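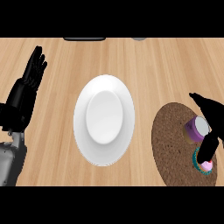

Clearing the trivet, one grasp at a time

So the past couple of weeks have gone almost entirely into the grasp planner, and I finally feel like I have something worth writing up. The task sounds tiny. Get the cupcake and the little jar off the cork trivet and onto the big white plate. Two arms, two hands with way too many joints, one table, all in simulation. I figured it would take me a long weekend. Ha!

For anyone new here, Larnatcombe is my tabletop simulation project, and Dultevar is the planner that sits on top of it. Dultevar takes the object poses, picks a hand, picks a grasp, and hands a target to the arm controller. Pranier is the bit underneath that turns the target into joint motion without (ideally) putting a forearm through the table.

The jar is what started all the trouble. It's a short one with a purple label and a round white lid, and when it's lying on its side my grasp sampler gets very excited. A cylinder on its side! Grab it from the top! Grab it from the top, rotated a bit! It would come back with a huge pile of candidates that were all basically the same grasp, and every one of them ignored the cupcake sitting right next door. The fingers would close nicely around the jar in the planner's imagination, and meanwhile one of them was going straight through pink frosting.

The reason was pretty dumb. I was checking the palm and the fingertips against neighboring objects, but I was using the closed hand for that check. The open hand on its way down takes up a lot more room, and none of that was being looked at. Now I sweep the whole hand from pre-grasp to contact and check every link along the way. It's slower, obviously, so I dropped the candidate count from 1,000 to 500 and made the sampler spread them out better. Half the candidates, and the ones I get are much more different from each other. I should have done that from the start.

Then there's the choice of arm. The trivet is way over on the right, so you'd think the right arm is the easy pick, and for the pickup it is. But the old scoring only looked at the pickup. It never asked whether the same arm could also reach the plate with the wrist at a sensible angle. A few times it found a beautiful grasp on the jar and then spent ages trying to get the hand over the plate with the wrist bent all the way to its limit. So now a grasp gets scored together with the place pose, as a pair, and anything without a decent place pose gets thrown out early. This one change did more for me than all the fancy sampling stuff – I'm a little annoyed about that.

The left arm's job for now is to stay out of the way. I gave it a parked pose with the fingers up and close together, on its own side of the plate. Before that it had no target at all when it wasn't being used, and Pranier would let it drift around while it tidied up the joint angles. You do not want a bored arm drifting over the spot where you're about to set something down. A fixed parked pose is boring and I love it.

The cupcake has its own settings file, which I know is going to bite me later. I want the fingers on the paper liner and nowhere near the cherry, so I mark the frosting as a no-contact zone and only sample grasps on the lower part. It works okay with the hand coming in at a slant. Coming straight down it's hopeless, since the fingers end up in the zone no matter what. I've been thinking about having these zones come from the object mesh somehow, so I don't have to draw them by hand for every new thing I put on the table.

I also wrote a little replay tool that I'm calling Hsueh. It reads the planner log and lets me step back and forth through a run, with the rejected grasps drawn as ghost hands and the reason for each rejection next to it. I can't tell you how much time I wasted printing numbers to a terminal before this. The tool is ugly and the slider sticks when the log gets long, but I have it open all day.

Still on the list: the plate. Its rim slopes down into the middle, and my place code thinks the plate is a flat disk. That's fine in the center and not fine at all near the edge, where a jar set down on its side is going to want to roll. I have a half-written version that samples the surface under the object first and looks for a spot that's flat enough. If I get it working I'll post the code, along with the sweep check, once I've cleaned out the comments where I'm yelling at myself.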